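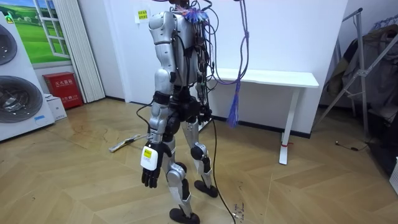
Fetdale Forest is a managed woodland in the upper Skomus valley. It is made up mostly of beech and oak, with spruce on the higher slopes, and is known for its system of firewood permits, under which residents may collect fallen branches for use at home.

History

The forest was used as common land by the villages of Mavano and Do, which shared grazing and wood rights. Disputes over cutting led the two villages to divide it into 13 sections, each closed in turn so that young trees could grow back. Stone markers from this division can still be found along the eastern ridge. Spruce was planted later, after a storm cleared much of the upper slope.
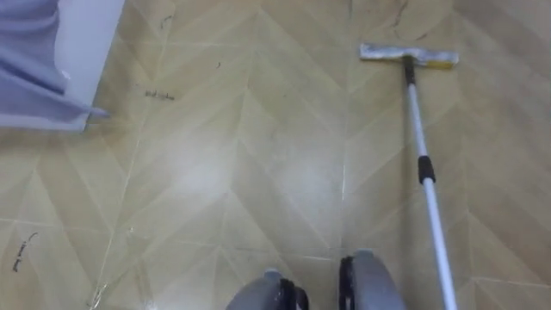
Flat mop on a floor with a chevron pattern

Firewood permits

A permit covers one household and one heating season. Holders may take dead wood lying on the ground, but standing trees, living or dead, may not be cut. Logs left beside the forest roads belong to the forest office and are sold separately. Chainsaws may be used only by people who have passed a safety course.
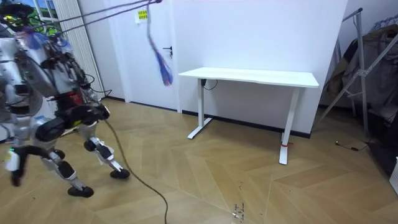 The rules were revised on 16 May 2019 under forest manager Ayodele Uzor. The main change was a limit of four cubic meters per permit - earlier permits had set no limit at all. Collection is also closed in May, when many birds are nesting on or near the ground.

Wildlife and dead wood

Part of the fallen wood is left in place. It shelters beetles, fungi and salamanders, and returns nutrients to the soil as it rots. A survey of the oak sections recorded more than 80 species of fungi.

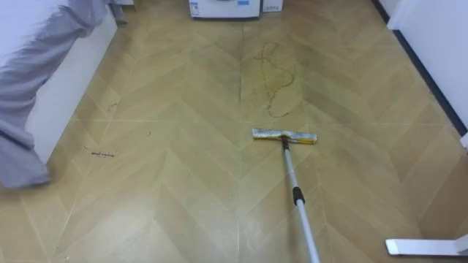
Hollow beeches are marked with a painted ring and kept standing for owls and bats. Where such trees lean over a path, the path is moved. The longest of these detours runs through section 4 and rejoins the valley road near Do.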